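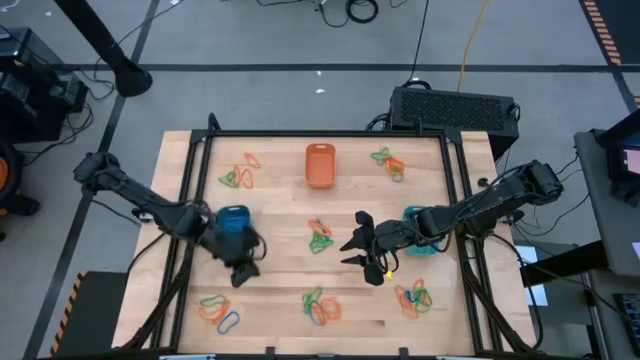
Altus, March (Zuvska News): The Trakier Party opened its campaign for the Altus council seat with a rally at the Haddad Street market hall, where its candidate promised to publish every donation above $300 within a day of receiving it.

The candidate told a crowd of 2000 that the party would not take cash from contractors bidding on city work, and asked supporters to report any offer of money for votes to the election office. The seat was decided by 117 votes last time, and both main parties have said they expect another close count.
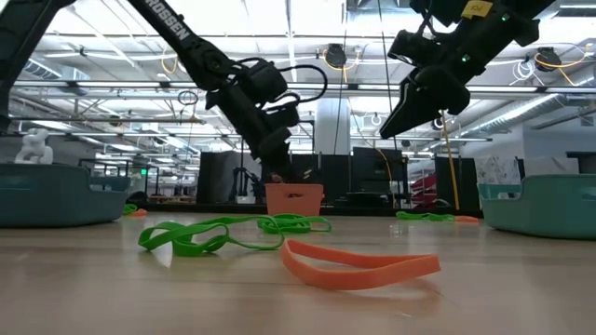
Party workers will begin going door to door next week in the wards north of the river, where turnout was lowest in the last election. Each team will carry printed voter lists, sample ballots and a card with the address of the nearest polling place. Lists are to be bundled by street and held with elastic bands, the ordinary green and orange kind, and handed back to the ward office at the end of each shift. The party said 2636 households are on the first set of lists.

The Zuvska Alliance, which holds the seat, called the donation pledge a stunt and said its own accounts had been filed on time every year. It plans to release its program for Altus later this month, with road repair and bus fares at the top.

The election office said early voting will run from 8 a.m. to 6 p.m. at the library and the market hall. Voters who have moved since the last election must update their address before early voting opens.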